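Fingertips for thin utensils, stock vs. Cluvia

tbaxter
Two-arm setup, clearing a meal tray into a dish rack. Stock fingers do fine on bowls and are bad on chopsticks. Has anyone here tried the Cluvia soft tips or the Stivon narrow ones?

dcartwright22
Ran the Stivon set in December. They pick thin stuff well, but plates twist in them. I went back to stock after 3 days.

tbaxter
Plates are half my job, so that hurts. My current layout:

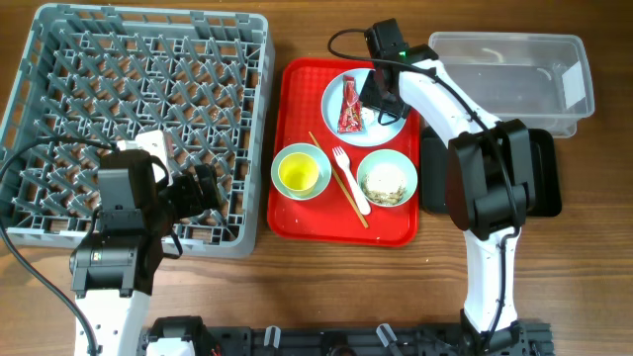
Red tray with the plate, bowls, fork and chopstick. Rack at left, wrist camera on the right gripper.

anjani_s
I'd look at the camera before buying fingers. With your gripper over the plate like that, can the wrist view even see the chopstick? Mine lost thin objects until I tilted the mount.

dcartwright22
Disagree. If it closes in the right place and the stick rolls out, a new camera angle won't help. Which one is it, tbaxter?

tbaxter
Rolls out, mostly. A couple of clean misses too.

L_Katene
Cluvia tips here, 2687 grasps logged. Good on forks, okay on chopsticks. They do pick up grease -- wipe them or the numbers drop.

anjani_s
Fine, but the misses are still a camera problem.

tbaxter
Ordering 2 pairs of the Cluvia. Will try the tilt while I wait.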